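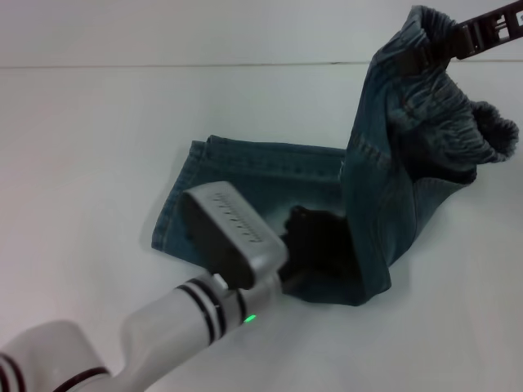
Gerardo Russo says most people fold jeans wrong from the first move, which is to grab them by the hem and shake. He would start at the waistband every time, on a flat surface, with both back pockets facing out.

"If the waist is square, the legs follow," he said when we spoke on a Monday morning at Poleo, the secondhand clothing shop where he has sorted denim for years. "If it isn't, you end up with one leg longer than the other and you do it all over again."

Poleo sells 380 pairs of jeans in a good month. In April it was 270. All of them get folded by hand before they reach the shelf, and plenty get folded again after customers have been through the pile.

Russo works on a white table. He used to have a dark one, but indigo denim disappeared against it and he kept missing things. "A worn seam, a bit of thread hanging off the cuff - you want to see that before the customer does."

Frayed hems don't bother him. He leaves them alone unless the threads are long enough to catch a toe. Fading is fine too, and the pairs with strong whisker lines often sell first. What he turns away is thin fabric at the inner thigh. "You can patch it, but it will go again right next to the patch."

His fold is simple. One leg over the other, smooth out the seat, tuck in the point at the crotch, then bring the hems up to just below the waistband and fold once more. Heavy denim gets 2 folds in all after the legs are together. Stretch denim gets an extra one, as it slides around on the shelf.

I asked about rolling. He rolls for suitcases and nothing else. "On a shelf you can't read the size on a roll. People pull out six to find one."

At home, he admitted, his own jeans hang over the back of a chair.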